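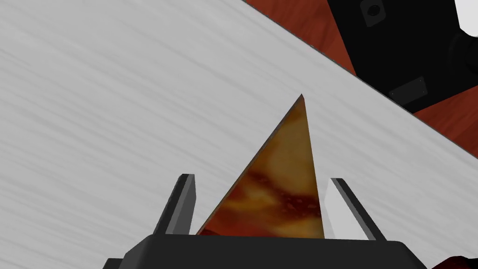
Why did the rye starter go slack again after the flour change? The new flour takes up less water than the old one, and I kept the old hydration.

Sep 30, 2026. Test bakery, Condbridge.

Took over the starter log from Marlies Bühler, who is on the malt work until further notice. Her August pages are in the blue binder. She was still on the Thaler rye then, and the notes make sense once you know that. I have been reading them as if they applied to the Burcombe flour and they don't.

Checked the water sums first. Both jars had been fed at 99 percent hydration, old habit from the Thaler bags. With Burcombe that gives something close to pancake batter after a few hours. It rises, then drops before I get to it. Smell is fine, sharp but clean, no acetone. No gray liquid on top this morning.

Set up again as follows.

Jar A: old feed, no change, kept as the control.
Jar B: same flour, less water. Held back 6 g from the usual amount and mixed by hand until no dry bits were left.

Both jars got 40 g flour and the same amount of old starter. Rubber band at the starting level on each. Lids resting, not screwed down. Both went on the shelf over the proofer, which sits at 24 C according to the probe. I don't trust the dial on the proofer itself and nobody else should either until it has been recalibrated.

B was noticeably stiffer right after mixing. It held a spoon mark for a while. A closed over at once. By midday A had domed and was starting to flatten in the middle, B was still climbing with a rough top. Pulled a spoonful of each into water. Both floated, so that test tells me very little with rye. I will stop doing it.
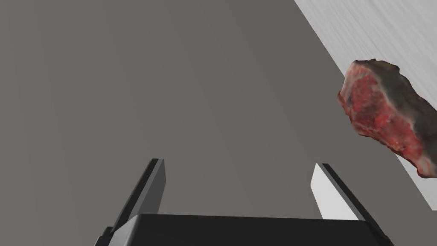
By late afternoon A had dropped well below its high mark and left a film on the glass. B had come down a little, maybe a finger's width. Tasted both. A is more sour up front. B is milder and a bit sweet, closer to what Marlies describes in August for the Thaler jars.

Did not bake today. The small deck is booked for the Nomarura crispbread trials and I would sooner have two more feeds on B before putting it in a loaf.

pH meter drifted again between buffers. Cleaned the tip, left it in storage solution, and wrote down no readings from it. The strips are too coarse to separate A from B.

Things to sort out:

Ask Burcombe for the ash figure and the milling date on this lot. The bag has only a lot code – and half of that is smeared.

Marlies, did you sift the Thaler before feeding? Page with the crossed-out table says "sifted" and the next one doesn't.

Need a second probe for the shelf. Left end feels warmer than the right, so swap the jars at each feed until we know.

Next feed tomorrow morning, same amounts, B only. A gets fed the old way one more time and then goes in the fridge with a label on it.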